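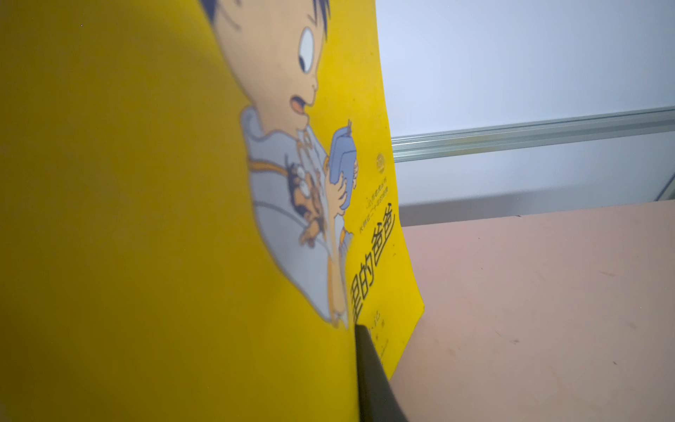
Wanted: visitors for a robot open day. No experience necessary, some patience preferred

Baird Hall, Furneck
Fri 14 June, morning and afternoon sessions

Bridmont is opening its robot workshop to the public for one day and needs people to come and look at it. We also need a smaller group to join in, ask awkward questions and fill in a form afterwards. If you have ever put a book back on a shelf, you are more qualified than our robots were when they arrived.

The demonstration is called Pliltance. The name was chosen in December, at the end of a long meeting, and it stuck. It involves a pair of robot arms, a small yellow bookshelf and a selection of books in Chinese, among them children's comics and a few volumes of a more serious kind. The arms are asked to get the books from the table to the shelf. Visitors are asked to stand behind the line and resist helping. In rehearsal, the second part has proved harder.

You do not need to read Chinese. The arms are not being marked on comprehension either.
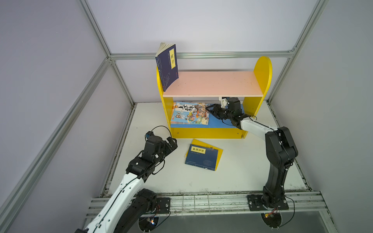 What you would be doing

There are two sessions and you may apply for one of them. Each begins with a short talk, which we have been told to keep short, followed by the demonstration and then an hour in which participants take over.

During that hour you will choose a book, lay it on the table at whatever angle you consider fair, and say beforehand whether you think it will end up on the shelf. You will write this down. Then you will watch, and write down what happened. Previous guests have tended to trust the arms too much at the start and too little by the tea break, and we would like to know when the change sets in.

You may also bring one book of your own. Paperbacks are best. Please leave at home anything signed, borrowed or inherited, and anything you would describe to an insurer.
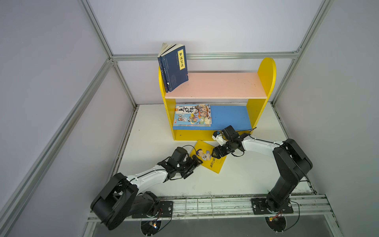
A visitor to our last open day wrote afterwards that she had expected something faster, had been bored for ten minutes, and had then found herself muttering encouragement at a machine. She asked whether this was normal. It is, and we would be glad to have her back.

Who can apply

Anyone over 16. We particularly want people who shelve things for a living: library staff, shop assistants, school helpers, parents. Engineers are welcome but will be asked to let others go first.

You should be able to stand for part of the session, although chairs are provided and there is no prize for refusing one. The hall is step-free. Tell us when you apply if you need a seat near the front, large print or a quieter spot.

What you get

A £20 book token, tea, and a biscuit of reasonable quality. Travel within the county is refunded if you keep your ticket. The 381 bus stops outside the hall, and the car park is small and defended by its regulars. 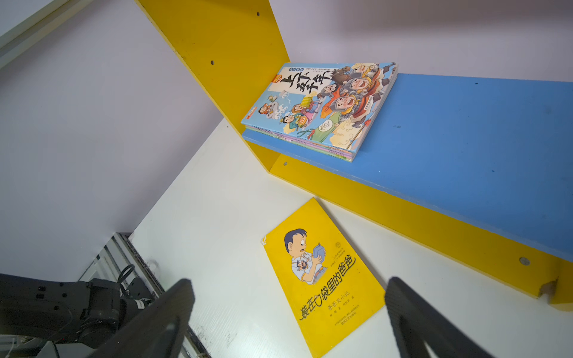

Will it take my job, asked a library assistant at the planning evening, and if so could it start with the returns trolley? We have no plans to send it anywhere. She is welcome to apply and to inspect the competition at close range, from behind the line.

How to apply

Send us a few lines, 700 characters at most, telling us which session you would like and how your own bookshelves are arranged. Alphabetical, by colour and "in piles" are all acceptable answers. Post them to Pliltance Open Day, Bridmont, Baird Hall, Furneck, or hand them in at the front desk on any weekday.

If you only want to watch, there is no need to apply. Turn up, sign the book by the door and follow the arrows.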